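Maris Table Oil – Questions I Get Asked a Lot

I mix and sell one product, a finishing oil for kitchen tables and countertops, out of a small shop in Nendton. These are the questions that land in my inbox most weeks. If yours isn't on the page, write to me and I'll do my best!

How much do I need for a dining table?

One small bottle (the 3 ounce one) is plenty for a side table or a couple of cutting boards. For a full dining table, get the big one. People almost always put on too much the first time, so pour a little puddle, spread it out with a rag, and see how far it goes before you reach for more.

Can I put it over varnish?

No, sorry. Oil has to soak in, and varnish won't let it. You'll need to sand back to bare wood first. I start with 82 grit if the old finish is thick (yes, it's an odd number, it's what my supplier in Brummont sells), then move up to 176 and stop there. Go any finer and the wood gets so smooth that it takes less oil.

Why did my table come out blotchy?

Oh, I get this one all the time, and usually with a worried note attached. Wood doesn't drink evenly. Softer parts take in more oil and go darker, and even a single board can have wide cloudy patches next to a pale, even stretch. I happen to love it. If you don't, wipe on a very thin first coat, wait a day, and then sand lightly before the second.

Light wood shows this more than dark wood, and long straight grain makes it stand out even more. Try a spot on the underside before you commit to the whole top.

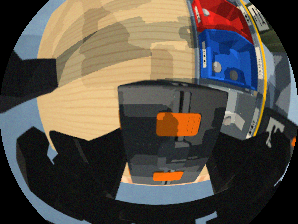
How long before I can use the table?

Give it 60 hours before you set anything heavy on it. I know, it's a long time to eat on the couch! A cold room slows it down, so in winter I'd add another day. Coffee cups are fine sooner if you use a coaster.

What do I do with the oily rags?

Please don't ball them up and throw them in the trash. They can heat up on their own and catch fire. Lay them flat outside, away from the house, until they're stiff and dry, or soak them in water and seal them in a metal can.

Do you ship in summer?

I do, but I take a break for the last two weeks of June – orders placed then go out when I'm back.

Page last updated January 14, 2024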